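Descaling in a hard water area, year two

The water at Wevilside comes out of the tap at 281 milligrams per litre as calcium carbonate, going by the supplier's sheet. Anything over 200 or so is usually called hard. The kettle agrees. After a fortnight without treatment the element plate has a full grey coat and the flakes start arriving in the tea.

Last year I descaled when I noticed a problem. This year I have kept a log, and the intervals below come from that.

Kettle: every two weeks. One level tablespoon of citric acid crystals in half a litre of water, brought to the boil, switched off and left for twenty minutes. Rinse twice. White vinegar works too but needs longer, and the smell stays in the lid seal for a day.

Do not put citric acid through a heated cycle in anything with a narrow pipe. Hot citric acid and limescale can form calcium citrate, which comes out of solution as a gritty white solid and is harder to remove than the scale was. In an open kettle it rinses away. In the coffee machine it lodged in the outlet valve and I had to take the back off. I now use lactic acid in that, cold, in three passes with a rest between each.
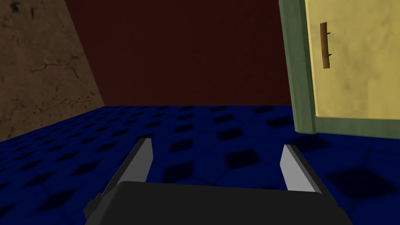 Shower head: once a month. Mine is a Flikdale with rubber nozzles, and rubbing them with a thumb clears most of the blockage. The rest comes off in a bag of warm citric solution tied round the head for an hour. Keep it off natural stone. Keep it off the chrome as well if the plating is already pitted, as the acid gets underneath and lifts it.

Washing machine: I stopped putting tablets in with every load. The detergent already contains a builder to deal with the calcium, and dosing to the hard water line on the packet has been enough. I looked at the heater in July through the rear panel and found a thin, even film with no crust.

I also tried one of those magnetic clamps, a Harkedex, on the rising main for 3 months. The kettle log shows no change in interval before, during or after. One house and one kettle is a poor trial, but I have taken it off.

Purificación Calvo wrote in after the last post to ask whether a jug filter would do the same job. It does reduce the scale, for as long as the resin lasts. At this hardness mine was spent well before the date on the indicator, which only counts days - it has no idea what has been poured through it.

Next on the list is the hot water cylinder. The drain valve is seized, so that will wait until I have a spare valve and a free morning.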